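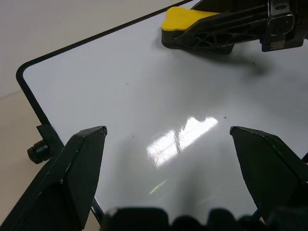
I've been asked the same thing three times this month, twice by relatives: when can I buy a machine that does the chores? I work in a small shop that builds shelving and store fixtures, so people assume I know. I don't, but I've been reading and watching a lot of this stuff since April, and I have opinions.

Let me start with wiping, because it's the chore I think about most. We have whiteboards all over the shop. Cut lists go on them, then hours, then complaints. At the end of the day somebody cleans them. It takes a person a minute or two per board and no thought at all. I do it while talking on the phone.

For a two-armed robot it's a different kind of job. A whiteboard is glossy, so the overhead lights bounce off it and leave a big white patch right in the part you want to look at. A camera down near the gripper sees that patch and has to work out whether it's light, or ink, or a scratch. Then there's the shadow from the arm itself, which moves when the arm moves. A faint gray mark and a faint gray shadow are easy for you and me to tell apart. I would not bet on a machine doing it every time.

Then there's pressure. Push too lightly and the marker stays. Push too hard and a board that isn't fastened down slides across the table. When I wipe a loose board I put my other hand on the edge without deciding to. A robot with two arms can do the same, but someone has to teach it to, either by writing it down or by showing it over and over.

The showing is where most of the work is right now. My friend Caradog Gethin spent part of last winter at a company called Skandaleck, steering a pair of arms by hand through the same few jobs while the computer recorded everything. Wiping a surface was one. Folding a cloth was another. He told me they wanted 1,000 good runs of each and threw out any where he fumbled. By the end he had 1,392 on the wiping job, counting the bad ones, and he said his shoulders hurt more than they ever did hanging drywall.

I asked him if it worked. He said it worked on that table, with that board. When they moved to the other side of the room by the windows, it got worse, and they had to record more. He wasn't down on it. He thought it was going faster than he'd expected. But he also said he wouldn't want it near his mother's dishes.

That matches what I saw at Landeg, where I went to look at a used panel saw and ended up getting the tour. They have one arm that takes parts off a conveyor and stacks them, and it's been doing that for years with hardly any fuss. The parts always come the same way up. Next to it they were trying out a newer setup from Irnano that was supposed to sort offcuts out of a bin. In the time I stood there it picked up 7 pieces and dropped two of them. The man running it said the week before had been better.

So here is where I come down. If the job is the same every time, machines have been able to do it for a long while, and you can buy that today if you have the money and the floor space. If the job changes a little every time, which covers nearly everything in a house, they can do some of it, slowly, with a person standing by. Wiping a flat board is on the easy end of that second group. Cleaning out a refrigerator is not.

I also think people ask about the wrong number. They ask if it can do the job. I'd want to know how many times out of 40 it does the job without anyone touching it, in a room it hasn't been in before. Most of the videos don't say. There was one from Rirport that did, and the result was lower than I'd hoped, but I trusted them more for printing it.

For our shop, I'd take one that did the whiteboards and swept under the benches, even if it took all night. Speed doesn't matter to me at two in the morning. What I couldn't live with is one that erased the wrong board. We keep the next day's cut list up overnight, and the only thing that tells you to leave it alone is the word SAVE in the corner, in my handwriting.

Caradog is going back for another stretch of the recording work this fall. I've asked him to let me try the controls if they allow visitors. If I get to, I'll write that up too.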